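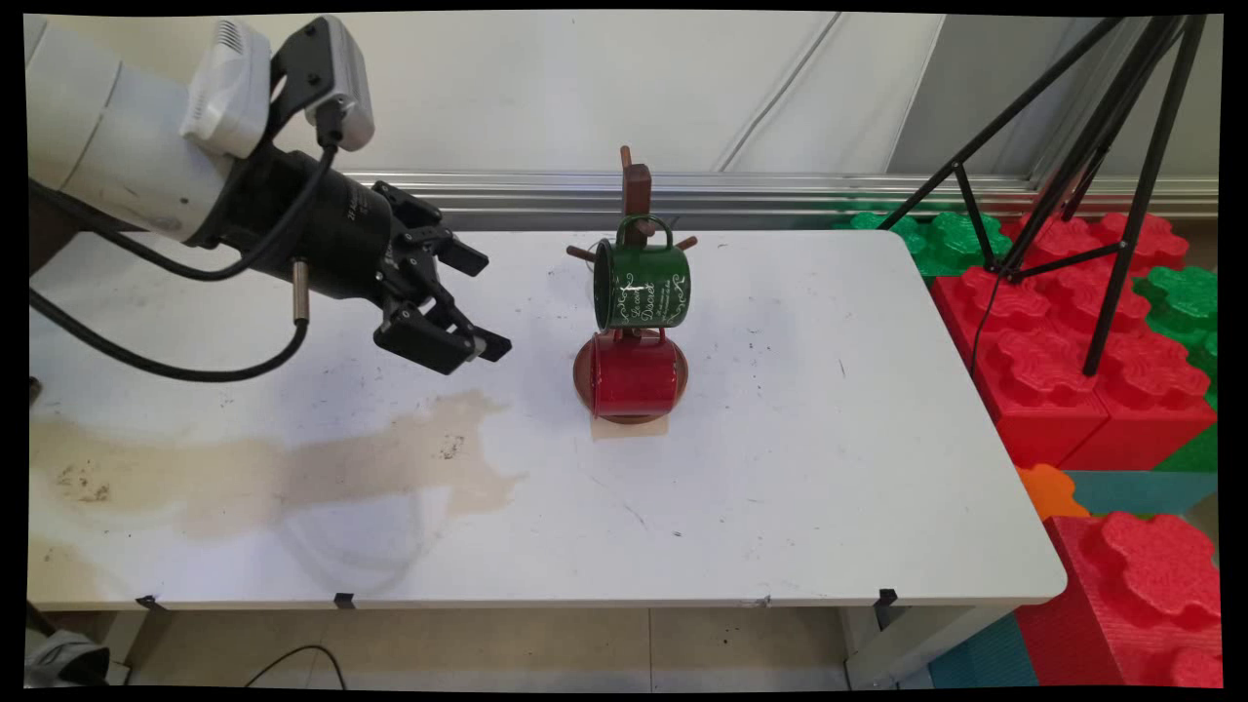
Skanada Influence Links – data card / readme

Version 2, last touched May 27, 2025

What it is

A table of who-works-for-whom in state-level political advocacy. Firms, front groups, trade associations, the PR shops they hire, the people who move between them. 900 rows, one row per link. Pulled together by hand from public filings, event programs, old staff pages and press releases. Plain CSV, opens in anything.

Started as notes for one story about the Andberg Coalition and its ad buys against the water fee. Got out of hand.

Files

links.csv – the main table
orgs.csv – one line per organization, with any other names it has used
sources.csv – where each link came from, with date seen
corrections.txt – what we got wrong, newest on top
old/ – version 1, kept so old citations still work. Don't use for anything new

Columns in links.csv

link_id – never reused, even if a row gets pulled
from_org, to_org – match org_id in orgs.csv
link_type – see next section
start, end – year only. Blank means we don't know, NOT that it's ongoing
source_id – at least one, split by semicolons
confidence – high, medium or low
note – free text, messy, read it anyway

Link types

client – paid for work, shown in a filing or said by either side
staff – same person on both payrolls, same time
alum – same person, different times
sponsor – money or name on an event
address – shared office or mailbox. Weak on its own. Lots of small groups rent from the same registered agent and it means nothing
board – seat on both boards

Sponsor is the biggest type by far, mostly from conference programs. Easy to find, doesn't prove much. A logo on a banner is a logo on a banner. Please don't write "funded by" off a sponsor row.

Confidence

High = a filing or a signed document. Medium = the org's own website or press release, or two seperate news reports. Low = one news report or an archived page we couldn't back up. Low rows are in there because people asked for them. Filter them out if you're counting anything.

Coverage

57 organizations. Eight states, very uneven. The states with searchable lobbying records look busier than the rest and they probably aren't. No local races, no federal. Both parties are in here but we started from energy and water fights, so groups that work on schools, health or guns are thin or missing.

Somboon Strategies shows up a lot. Part of that is real, part is that they used to list every client on their front page, and most shops don't. Keep that in mind before making a chart of it.

Known problems

– Mavberg Public Affairs and Mavberg Group are one org_id before the split and two after. A few alum rows may still point at the wrong one
– dollar amounts dropped in this version. The filings use ranges and people kept adding up the low ends
– some archived links in sources.csv are dead. Roughly the oldest third hasn't been rechecked
– accents in names got mangled in old/, fixed in the curent files
– end years for board rows are mostly guesses from when a name fell off the website. Marked in note

People

Names of junior staff and interns are left out. The link stays, the name is blanked. Registered lobbyists, directors and spokespeople are kept, all of it already public. No home addresses, no phone numbers, please don't send us any.

Using it

Free to use with credit to the Skanada project. Check the source yourself before you print a row – the table is a lead, the filing is the fact. Call the organization too. Two of our corrections came from a press office that picked up on the first ring and was right.

Fixes

Send link_id, what's wrong, and a document. No document, it goes in the pile. If an organization disputes a row we add their statement to note and leave the row up unless the source falls apart.

Next update in June, if the new disclosure reports post on time. Board rows first, then the dead links.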